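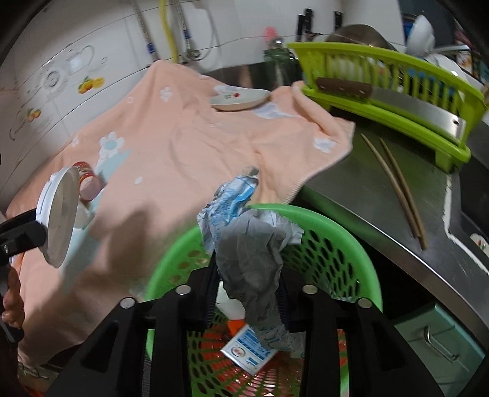

D'après le garde de Skovthorpe, les truites du bief du bas ne montent plus du tout avant la nuit, et ce n'est pas la peine d'insister avec des sèches en plein jour. Il l'a redit deux fois au téléphone. Je note, mais ça ne colle pas avec mes relevés de juin, où j'avais des gobages dès 18 h sur le lisse sous le pont.

Cahier d'atelier, montage et essais rivière — 26/07/2022

Matin, étau. Reprise des nymphes pour la Jusia. Hameçon droit taille 14, bille tungstène 2,8, corps en herl de faisan, cerclage cuivre fin. Les cinq premières trop grasses au thorax, défaites et remontées. Trois tours de dubbing maxi derrière la bille, pas plus. J'avais déjà écrit ça en juin et je refais la même bêtise.

Vernis UV : le nouveau flacon file trop, il coule dans l'oeillet. Déboucher à l'aiguille AVANT le coup de lampe. Deux mouches foutues comme ça. Revenir à l'ancien pour les têtes, garder le fluide pour les dos.

Émergentes en cul de canard, taille 16 : quatre de faites, deux plumes au lieu de trois. Flottent plus bas dans le verre d'eau, c'est ce que je voulais. À voir sur un vrai courant, le verre ça dit pas grand-chose.

Bas de ligne. Série Lockyer (c'est le nom qu'on a gardé pour la formule dégressive, voir le cahier précédent). Longueur totale 2,90 m sans la pointe. J'ai raccourci la partie médiane de deux brins et rallongé la pointe en 12 centièmes. Noeud baril partout sauf le dernier, double chirurgien. Testé au peson, noeuds mouillés :
baril 20/18 — casse nette au fil, bon
baril 18/16 — glisse, refait, bon
chirurgien 14/12 — casse au noeud les deux fois

Donc souci sur le dernier. Soit le fil est vieux (bobine ouverte l'an dernier, restée sur la plage arrière tout l'été), soit je serre trop sec. Recommencer avec une bobine neuve avant d'accuser le noeud.

Commande Brurisport n° 2831 : toujours pas de soie de rechange. Ils ont livré les billes et le plomb, il manque la soie WF4 et le fluoro 12. Relancer. Demander aussi s'ils reprennent les waders, couture gauche qui suinte à l'entrejambe, sortis de garantie depuis pas longtemps je crois. Retrouver la facture.

Après-midi, rivière. Départ tard. Jusia basse, très claire, le gué passe à mi-mollet. Température à 14 h : 19,5 au thermomètre, à l'ombre de la berge, bout de ligne tenu au fond. Ça commence à faire chaud pour elles. À 20 on arrête, c'est la règle qu'on s'est fixée, et on s'y tient même si ça gobe.

Parcours du moulin vers l'amont, nymphe au fil seule, canne de 10 pieds soie 3. Vent de travers, pénible, posers ratés un sur deux.

Premier radier : rien. Deuxième, bordure droite, deux touches loupées, ferrage en retard les deux fois. J'ai avancé l'indicateur bicolore de 20 cm, mieux, je vois l'arrêt. Ensuite une truite de 29 prise dans la veine derrière le gros bloc, sur la faisan bille cuivre. Fario, bien ronde, relâchée sans la sortir de l'épuisette. Puis un ombre, petit, pas mesuré.

Bonne surprise au trou sous les aulnes. Poisson collé au fond, trois passages sans rien, changé pour la plus légère (bille 2,3), dérive plus lente, arrêt franc du fil. 43 cm. La plus grosse de la saison sur ce parcours. Pris un peu longtemps à revenir, tenue face au courant jusqu'à ce qu'elle parte toute seule. Remesuré l'eau derrière : 20,1. Canne pliée.
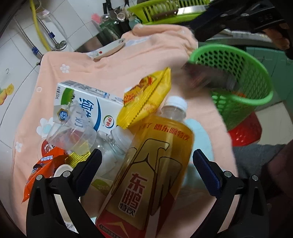
Pause de fin de parcours, la boisson est bouchée.

Notes pour les collègues qui vont sur la Jusia cette semaine :
Y aller tôt, être sorti de l'eau avant midi. Prendre la température en arrivant et en cours de matinée, pas seulement au départ.
Ardillons écrasés, pince dans la poche de devant. J'ai encore perdu du temps à la chercher dans le dos du gilet.
Le sentier rive gauche est fermé par des ronces après la clôture, passer par le pré, refermer la barrière.
Pas de semelles feutre sans désinfection, surtout si vous avez pêché à Skovthorpe avant. Bac et pulvé au fond de l'atelier, rincer et laisser secher complètement.

Sur l'histoire des gobages. Je n'ai vu que trois ronds de tout l'après-midi, tous dans l'ombre, tous petits. Ça va plutôt dans le sens du garde, il faut bien le dire, mais ce n'est pas le même bief, et mes relevés de juin étaient avec deux degrés de moins. Comparaison bancale. Il faudrait une soirée complète au pont, du repas jusqu'à la nuit, avec un thermomètre laissé dans l'eau et les heures notées à chaque gobage. Pas de pêche, juste regarder. Difficile à tenir, je me connais.

Insectes : retourné des pierres au deuxième radier. Beaucoup de fourreaux de trichoptères, quelques larves d'éphémères plates, une seule grosse perle. Couleur dominante olive sale, plus clair que mes montages. Essayer un herl teinté olive, ou mélanger lièvre et un peu de dubbing jaune. En faire six, pas vingt.

Matériel à revoir
— moulinet : frein qui accroche sur le premier tour, démonter, graisser (très peu)
— épuisette : aimant faible, tombée une fois dans les orties
— raccord entre soie et bas de ligne : la boucle soudée est fendue, remplacer par une boucle tressée en attendant la commande
— boîte à nymphes : joint mort, tout sortir à sécher ce soir sinon les hameçons rouillent encore

Question ouverte, poids de bille. Sur l'eau basse la 2,8 accroche à chaque passage, perdu deux mouches dans le même bois noyé. La 2,3 passe partout et c'est elle qui a pris le 43. Un poisson ça prouve rien. Mais je monte la prochaine série moitié-moitié et je note laquelle prend, colonne à part, au lieu de me fier au souvenir.

Avec le recul la pointe en 12 a tenu sur le gros, malgré les tests du matin. Noeud refait au bord de l'eau, bien salivé, serré lentement. Donc probablement ma façon de serrer à l'étau et pas le fil. Refaire quand même les tests au peson, cinq noeuds de chaque, lents puis secs.

À faire demain : appeler Brurisport, réparer la boucle, mettre la formule Lockyer au propre avec les nouvelles longueurs (celle punaisée au mur est fausse, ne plus s'en servir). Racheter du cuivre fin, reste à peine de quoi faire trois mouches.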